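The Museum of Everything Salitz Ever Mislaid

The town museum keeps its treasures upstairs, where the damp can't reach them and neither, on most afternoons, can the visitors.
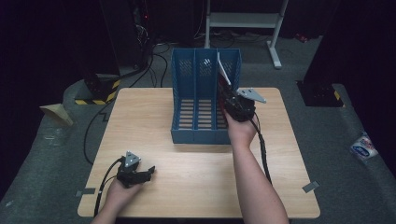 Salitz has a harbor, a hill and a museum, and the ferry timetable allows you time for any two. Most people pick the harbor and the hill. I picked the museum, mainly because it was raining, and handed over my coins to a man who seemed torn between selling me a ticket and asking if I was lost. Paperwork is the great local passion. I should have guessed as much from the gray carpet and the blue magazine file with its three compartments, the kind of thing you expect in a dentist's office and less so in a shrine to the age of sail. But Salitz was a customs port long before it was a vacation spot, and its heroes were men who wrote things down.

The ground floor is given over to fish. There are stuffed fish, painted fish and a plaster fish with a look of deep personal disappointment. The labels were typed in the days when a label was expected to go on a bit, and the one beside the eel runs to four paragraphs, the last of them chiefly about the eel's cousin.

Upstairs is better. Thanakorn Rojanasak took over as curator in February and has been working through the customs ledgers ever since, at a pace he describes as "geological." He unlocked the long case for me and turned the pages himself. A captain declares a cargo of salt. An inspector notes that the salt is barking. Two dogs are entered under "miscellaneous," taxed, and never mentioned again.

"They were very fair," Rojanasak said. "They taxed everybody's dogs."

His favorite item is the wreck book of the Encombe, a coal ship that ran onto the sandbar in fog and was refloated three days later, minus her coal. The official inquiry failed to find any of it. The parish records for that winter remark on how unusually cozy the church had become.

I had planned on an hour and stayed for some three, which cost me the hill. On the way out I passed the model of the old harbor, with its painted cranes and a lighthouse whose bulb works if you lean on the case. A small girl was leaning on it with her whole weight while her father read the ferry times aloud in a rising voice.

There's no café in the building, but the Skakar is just across the square and does a fish soup that arrives too hot and improves steadily. Ask for the table by the window. From there you can watch people come up from the ferry, read the museum's opening hours with great care, and carry on to the harbor.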